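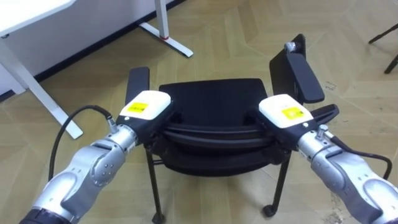
Two arms, one office chair, a very ordinary Thursday on the Irkis floor.

Hi, I'm Annick Vachon, and I run the room-reset crew at Clodier. We look after shared offices: desks back in line, chairs where the next team expects them, tables cleared before the morning people come in. I'm looking for 3 new people to join us, and I'd love it if you read the whole thing before deciding it's not for you!

So, the work. Until last February it was pushing and lifting, all evening long, across 159 desks at the Irkis building. Now we share the shift with two-armed robots that do part of the chair work, and my crew has turned into something between a floor crew and a teaching crew. You'd walk the floor with a tablet, tell the robot which area to take next, watch how it goes about a chair, and write down what you saw in plain words. If a chair is in an awkward spot, you move it yourself and make a note. (Chairs with casters have opinions. You'll see.)

I should be straight with you about what has changed. My back is better. The shift is quieter than it was, and some people miss the chatter – Colton Morin, who has been on the crew longer than I have, still says he'd rather push chairs to loud music. There is more writing and more waiting. Two people moved over to the day team when the robots came in, both by choice, and their hours are part of what I'm hiring for. Pay for floor work did not go down, and the notes count as paid time.

You don't need a technical background. I used to stock shelves. What I do need is someone who notices things, can be on their feet for most of an evening, and will say "stop, I don't like that" out loud without feeling silly about it. Anyone on the crew can stop a machine at any time and you won't have to justify it to me afterward. Good enough English to write a few clear lines per room is a must. Spelling doesn't matter much – you should see mine.

Shifts start at 5:30 p.m. and there are 2 weeks of paid training with Heloísa Barbosa, who wrote our floor guide and is very patient with questions.

To apply, send me a few lines about a job where the tools changed on you and how that went. A résumé is fine too, but I'll read the lines first. Put reference 866 in the subject so it lands with me. If you'd like to come and watch part of a shift before you apply, just say so and we'll find an evening.

Recent openings at Clodier
Day team lead, Sandhu building
Supply driver, part time
Floor crew, Eltar offices (evenings)
Scheduling assistant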